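Quick answers, updated December. Read this first, then email. Védís Blöndal reads the inbox in the evenings so a reply can take a day or two.

## Mikkelsen Street Tool Library FAQ

**Who can join?**
Anyone 18 or over with an address in Irnness. Renters fine. Bring ID plus one piece of mail, a phone bill is ok.

**What does it cost?**
$10 a year per household. Cash or card. No checks anymore, sorry.

**How long can I keep stuff?**
One week. Renew once by email if there's no hold on it. Pressure washer and tile saw are three days, no renewals, spring and summer especially.

**How many items at a time?**
Five. A drill and its bit set count as one. A ladder is a ladder.

**What do you have?**
Catalog lists 366 items right now. Mostly hand tools, garden, painting, some plumbing. Full list is on the clipboard by the door and in the spreadsheet linked from the homepage. Spreadsheet is newer.

**Do you have a chainsaw?**
No. Insurance. Pole pruner and two bow saws are in the garden section.

**Can I reserve ahead?**
Yes, up to 30 days. Put the item number in the subject line, not just "the sander". We have several sanders.

**Late fees?**
$1 per item per day, stops at $10. After that your card is paused until everthing is back.

**I broke it. Now what?**
Tell us when you return it. Normal wear costs nothing. Dull blades, snapped bits, worn belts, all fine. If it was dropped off a roof we'll talk. Please don't repair power tools yourself, even if you know how.

**Do I need to clean things?**
Yes. Knock the dirt off, wipe it down, coil the cord. Paint sprayers need to be flushed all the way through or there's a $15 cleaning charge.

**Are blades and sandpaper included?**
One blade comes with each saw. Sandpaper, caulk, staples and gas are on you. Kalell Hardware on the corner gives members a small discount, show your card.

**Where do I park?**
Loading spot out back, 15 minutes max. The front is permit only after 6 pm and they do ticket. 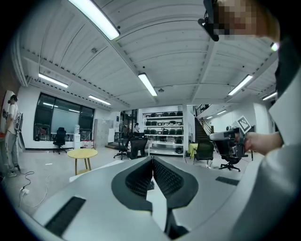

**Can someone else pick up my reservation?**
Anyone on your household membership can. If it's a friend or a neighbor, email us their name before they come and have them bring your card number. You're still the one responsible for the tool.

**Can I donate tools?**
Please do, if they work. No gas cans, no paint, no bench tools over what one person can carry. Batteries only if the charger comes too. Bomovex batteries we have plenty of, we need chargers.

**Can I use tools for paid work?**
Small jobs ok. If you're on a site every day you should own your own.

**Do you teach classes?**
Drill basics and faucet repair, most months. Free for members, sign up sheet is at the desk. Tile class is full, wait list is open.

**Lost my card.**
Give your name at the desk. New one is $2.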